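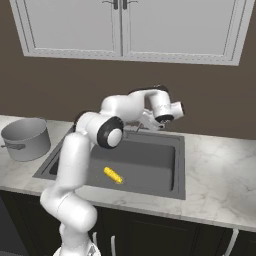

I went to the robotics open day at Kivstead expecting to see a robot. I had even dressed for it, in the shoes I keep for factories. What I got was a corridor, a former typing classroom, and a great many teenagers looking at screens.

Kivstead is the technical school on the Esten side of the river, and its after-school robotics club has, for the past year, been building nothing you could drop on your foot. The arm lives inside a computer, and so does the kitchen it works in. Maureen Dobson, who teaches math there and runs the club, told me the old arm had spent most of one winter waiting for a part, and that after it finally came the arm worked for a week. They switched to simulation in September. "It still breaks," she said. "It just breaks for free."

The open day was held on 15 March 2022, and the sign at the front gate pointed to the gym. The gym had a blood drive in it. I was offered a cookie and a clipboard before I worked out my mistake, and I'd like it noted that I returned the clipboard.

Room 91 is upstairs. It still has the long typing tables, bolted down, so the club sits in rows facing the same way like passengers on a bus. Visitors stood at the back and leaned. A boy in a tie gave us the speech, which he had clearly been made to learn, and then forgot the last third of it and said, "So anyway, corn."

Corn is this term's job. The team is getting ready for the Mottram Cup, a regional contest for school clubs, and this year's theme is kitchen chores. You draw a chore out of an envelope. The team from Wovville drew "close the drawer," and there is still some bitterness over that at Kivstead. Kivstead drew "take the corn out of the sink and put it in the pot."

It sounds like something you could do while on the phone. The students have been at it for months. The corn is down at the bottom of a deep basin, the faucet is right where you'd like your elbow to go, and a cob is a rude shape to pick up from above. One girl keeps the log of attempts, in a paper notebook, on the grounds that the computer can't be trusted to report on itself. She was on number 2566. She read me some of the notes. "Missed." "Missed." "Hit faucet." "Missed, but nicely." For attempt 159 she had written only "no," underlined.
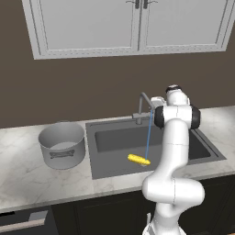
The part the students most wanted to talk about was aiming. A person looks at a cob and grabs it. The arm has to be told where its gripper is, where the cob is, and how to get from the one to the other without going through the marble, and each of those can be wrong in its own way. They had strong opinions on whether to come straight down or in at a slant. Two of the older boys had stopped speaking over it, and communicated through the notebook girl.

Visitors were allowed a turn at the keyboard. I had mine after a retired dentist, who was very good and made no secret of it. There are keys for up, down, left, right, in, out, twist and grip, and I can report that I found twist right away and had trouble leaving it. I then drove the gripper firmly into the countertop. A small boy behind me asked his mother if I was in the club.

Scoring at Mottram goes up to 200 points, with marks off for hitting things, and a good chunk goes to a written report, which the club speaks of the way I speak of my taxes. Maureen Dobson was cheerful about their chances, though when I asked for a number she went to see about the coffee.

The coffee was in the gym. So I went back down, past the clipboard, and had another cookie, and talked for a while with the father of one of the slant faction. He told me his son could spend a whole evening moving a cob of corn that didn't exist, and had yet to empty the dishwasher. He said he'd brought this up with the contest people as a possible theme for next year.

Parking is behind the building. Ignore the sign for that too.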